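Can we please stop bragging about demo counts? I read three robot learning papers in August, and every one led with how many demonstrations it used, like that settles anything. 500! 1,000! 2,000! Okay, but 2,000 of what?

I've been going back and forth on this with Xuelian Shen, who thinks I'm being grumpy (fair). Her point is that more data has won nearly every argument so far. Mine is that if your 2,000 demos all start from the same tidy layout, you've taught the arm one layout very, very well. Our Quezada policy trained on 131 messy demos, with stuff dumped wherever, and it beat the 1,000-demo version on layouts neither had seen. One result, one lab, I know. But I'd love to see somebody else try it before they collect another mountain of the same thing!

And messy takes work, by the way. People straighten things up without thinking. Put a person in front of a table and they'll line up the bowls.
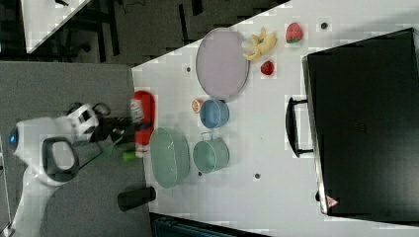

So what I'd want in every paper is a plain section on how the start positions got picked, who picked them, and how often they changed. Half a page would do. Put the demo count in there too, if you must, somewhere near the bottom.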